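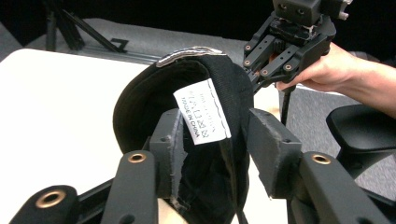 Dirasier is a small practice for people who live with long-term digestive problems, and we have been doing this work since Samira Hattar opened our first room on Lockyer Street. Samira had bloating and stomach pain for many years before she trained as a dietitian, so she knows how tiring it is when every website gives you a different list of forbidden foods. She likes to compare a food label with the care label inside a black cap: a row of little symbols, some of them crossed out, and a line of text so tiny that you can hardly read it. Many clients come to us with their whole diet looking like this, only crossed-out things. Our work is to put as many foods as possible back on the plate.

## How we work

The first visit takes 60 minutes and we mostly listen. You do not need to bring a perfect food diary. A few notes on your phone are enough, and if you have blood results from your doctor, please bring them too. After this we make a plan for 3 weeks, with normal meals that you can cook in 25 minutes or less. Then we meet again and change what did not suit you.

We do not sell powders, teas or test kits. We also do not replace your doctor. If you have blood in the stool, fever or weight loss without a reason, please see a doctor first – we will gladly wait for you.

## Who we are

**Samira Hattar**, founder and dietitian. She sees adults with irritable bowel and reflux.

**Sándor Hegyi**, dietitian. He came to us from a hospital kitchen and works mainly with celiac disease. His bread made of rice and buckwheat flour is the most requested recipe we have.

**Tala Fakhoury**, health coach. Tala leads the evening group, where up to 33 people cook together in the spring course. The next course begins in March.

**Shadi Zein** answers the phone and the emails. He speaks English, Arabic and a little Hungarian, which he is learning from Sándor during lunch.

## Where to find us

Our rooms are at 306 Lockyer Street, on the second floor, above the Karnavine pharmacy. There is an elevator behind the stairs. We open at 8:30 in the morning and the last visit starts at 5 in the afternoon. If you live far away, we can also meet by video, but the first visit is nicer in person.

For prices and free times please write to Shadi with the contact form. He answers usually by the next working day.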